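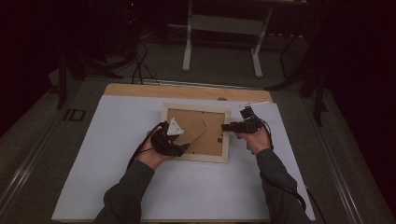

Chapter 4
Buying a Teaching Kit: The Trorkora Pair

I spent most of one May with my hands inside other people's grippers, and I want to start this chapter there, before we get to any of the math. Chapter 3 was about robots that learn from being pushed around by the arm. Now we move on to robots that learn from tools a person holds, and if you run a small lab or a shop floor, sooner or later you'll be looking at a price list and wondering which set to get.

The one I know best is the Trorkora Pair. You get 2 hand-held grippers, one for each hand, with their cables, a calibration card and a license for the recording software. Widmer, the dealer I bought from, also sells a service plan, and I'll get to that in Section 4.3 (short version: read the part about shipping).

My first impression was that they felt like kitchen tongs with homework attached. You squeeze, the jaws close, and the software writes down what your hands did. Kimie Hayashi, who shared the bench with me at Mevetstead, picked hers up and was doing decent two-handed work before lunch. I took a lot longer! I kept wanting to use my fingertips, and of course the jaws don't bend like fingertips do.

We gave ourselves a plain household job, handling a picture frame laid face down with the backing and the easel strip on top. I like this one for teaching. A frame is flat and stiff, the edges are easy to reach, and it still makes you think about both hands at once. Press too hard from the left and your right hand has to answer. Beginners nearly always let one hand do everything, and you'll see it in their recordings right away — one busy track and one lazy one.

Over the month we recorded 571 demonstrations. After Mathias Steiner went through them with me, we kept 364. That sounds like a terrible waste, and I was pretty grumpy about it, but most of the rejects were mine from the first week. Mathias has a simple rule: if you can't tell from the recording what the person was trying to do, throw it out. You'll practice that rule in the exercises.

So would I buy the Pair again? Yes, with some grumbling. The jaws are good and the software rarely crashed on us. The cables are my main complaint. They run back along your sleeves, and after an hour I had a habit of holding my elbows out like a chicken. The Sinitcombe set, which we'll compare in Section 4.2, is lighter in the hand but takes forever to calibrate, and Kimie still prefers it.

Before you read on, find a pair of ordinary tongs for each hand and try turning over a paperback on your desk. Do it ten times and write down what each hand was doing when things went wrong. Keep those notes — you'll need them for Section 4.1, where we start with grip width.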